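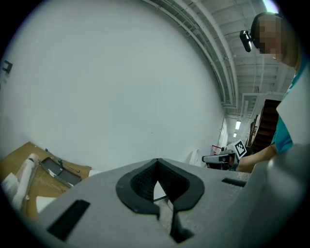

Figure 4. Wooden tabletop, at left.

4.2 How far can owner reports of table wear be trusted?

Most of what is claimed about the service life of wooden tables rests on asking people how long they have had one. The Rundora survey, still the largest of its kind, collected 3,875 returns and concluded that households replace a table when the top is "worn out." We doubt this. The questionnaire offered four reasons for replacement, and wear was printed first. In the Cârstea follow-up, where the order was shuffled, wear dropped to third place, behind moving house and a change in household size. Lungu treats the difference as noise. It looks to us like an ordinary order effect, and a large one.

A second problem is the word itself. Wooden tops of the general kind shown in Figure 4 can be scratched, stained, faded or warped, and respondents put all of these under wear. Of the 643 households we contacted again, 108 had reported a worn top and then, when asked to say what was wrong with it, named a fault in the legs or the joints. A refinishing program aimed at those homes would have fixed nothing. Meijer's scoring sheet, which the Irus study adopted with few changes, separates surface from frame but asks the owner to do the scoring. Owners who had already bought a new table scored the old one more harshly than owners who had not. Perhaps their tables were worse. They may also have been justifying the purchase, and the sheet has no way of telling the two apart.

Claims for surface oils deserve the same caution. The Katent trial found fewer complaints among owners who oiled their tables twice a year, but those owners chose to do so. People who oil a table probably also use coasters. The trial recorded neither coaster use nor the number of children at home, and its comparison group shrank to 56 by the second October.

We therefore leave replacement reason out of the model in Section 5 and use only the age of the table at disposal, which owners could often back up with a receipt. Age at disposal has faults of its own. Secondhand tables enter the record at zero, and we could correct this only where the seller was known to the buyer.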